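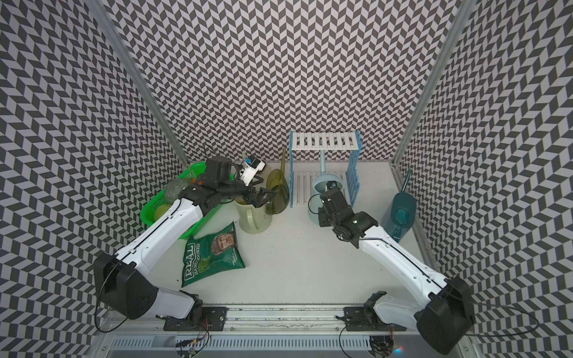 Tsegereda Degefa 认为,进了大名单但没上场的替补也要计一次出场,否则历年数据对不上。我对此有疑问。

我在整理 Vinis 队一名前锋的联赛履历,按比赛报告逐场核对,首发加替补上场合计是124次;俱乐部旧年鉴写的数字更高,没有注明口径。另外有两种情况不确定怎么记:一是对 Carrasco 的一场,他第87分钟替补登场,伤停补时前又被换下;二是对 Biken 的一场,下半场因照明故障中止,后来择日重赛。这两场各算几次?

Asanka Akanda 十一月

首页 球队 赛程 数据统计 问答 登录

老边线
替补未上场不计出场,单列“入选未上场”一栏。第87分钟上场照常计一次替补出场,与时长无关,后来被换下也不影响。分钟数按实际上下场时间记,补时一般不另加。
中止的比赛看联赛怎么裁定。裁定重赛的,原场次作废,出场和进球都不进正式统计,只在备注里保留;裁定维持当时比分的,全部照计。红黄牌是另一回事,原场次作废后,纪律处罚可能仍然有效,要查当季规程。

Tsegereda Degefa
我之前说的是年鉴的口径。早年 Plorkwood 联赛的名单只登记入选球员,不区分上没上场,所以年鉴数字偏高。你可以写成“124(另有未上场若干)”,两个来源都列出来。杯赛不要混进去,老年鉴常把联赛和杯赛加在一起,有的连友谊赛也算了,差了一些场次多半出在这里。

边路7号
我们队都是看谁领了球衣就算,没那么细。

联系我们 | 版权所有 | 返回顶部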